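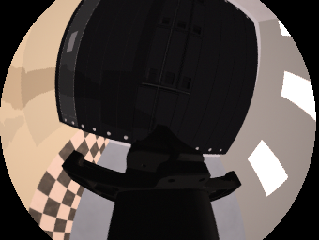 Rack-Tending Cell: Progress Report, 8/19/20

To: Carola Ehlers
From: Gudrun Kröger

Where we stand

The Larkex proposal still assumes we buy two arms. I am not convinced we need the second. All the work so far has been in simulation, and the simulated room is kinder than ours: flat floor, clear walls, no cables to trip on. The arm at the rack is the one the case for purchase rests on. It is bolted to a plate close to the cabinet.

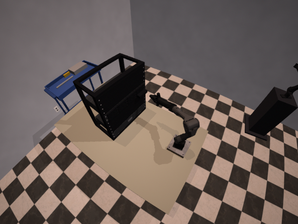

The Rieger quote for one arm, base plate and gripper is $3785. Okell wants $2253 for the gripper and wrist camera alone, and I would not sign that until they put the delivery time in writing. Their last letter said 10 weeks. The one before it said four.

Cindley keeps telling us the pedestal is "standard." Fine, but it isn't in either quote, and neither is the table.

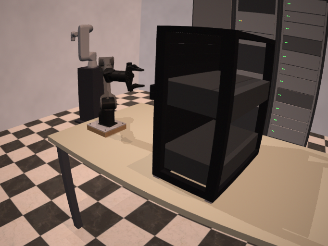
I also want reach checked against our own cabinet before any deposit goes out. A model can put the rack wherever it suits the arm. Our rack stays where the power is.

Spending to date: none on hardware. I'd keep it that way until March.

Needed from you

- A yes or no on holding the second arm
- Permission to ask Rieger for a loan unit
- The floor plan with outlets marked

Related items
Larkex proposal, revised
Gripper quotes compared
Cindley site visit notes

Contact: Gudrun Kröger, Equipment Planning | Back to top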